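Clothing swap minutes — Undby house group
Sun 25 May, by Morfudd Bevan
Print this page | E-mail this page

Present: me, Iestyn Meredith, Magdy Belkadi and Ieuan Jarman. Sorry from Nest Trevor.

We started late again (my fault, I had the key!). April minutes passed with no changes.

Rails. Iestyn has found us three, and Magdy will pick them up if the van is free.

Flyers. I had 336 left over from last time with the wrong room on them — Ieuan thinks a sticker will do. Agreed, and I'll buy the stickers.

Sorting. We talked way too long about pants. Iestyn wants them by size, I want them by color, and we went with size. Folded with the back of the waistband up, please, and black things kept together. 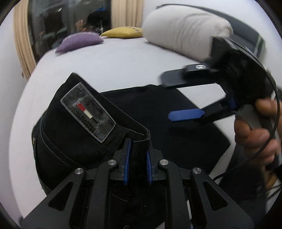

Black jeans on the bed, folded with the back patch up.

Leftovers. Magdy will ask Amska if they still take bags. Nest to bring the hangers next time.

Recent items
April minutes
Swap day: what to bring
Getting to Trirnanine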